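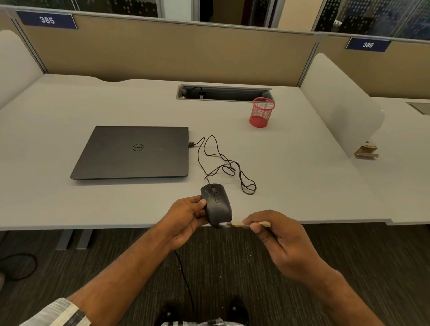
Desk 385, with a closed Dell laptop and a wired mouse.

Climis opens its shared office floor to small businesses this September

YORATH -- I'm Bríd Breathnach, I run Climis, and I've been itching to send this one out! Starting in September, we're renting desks by the month to small businesses and people who work for themselves, right here in Yorath.

I started out doing the books for a bakery from my kitchen table, with the radio on and the dog under my feet. It was fine for a while (the dog loved it), but I missed having people to grab lunch with. Plenty of folks in town have told me the same thing, so here we are.

Every desk comes with internet, heat, mail pickup and as much coffee as you can stand. There are four meeting rooms you can book online through Pania, our new sign-up page, and two quiet rooms for phone calls. Doors open at 7 a.m. and close at 9 p.m. You can rent for a single month and leave if it isn't for you -- no long lease, no joining fee.

Our friends at Reltik, the print shop downstairs, are giving members 13 percent off business cards and flyers through the end of the year.

Want to look around first? Come by at lunchtime, ring the bell at 1702 Mill Street and ask for me. I'll put the kettle on.

Press contact: Bríd Breathnach, Climis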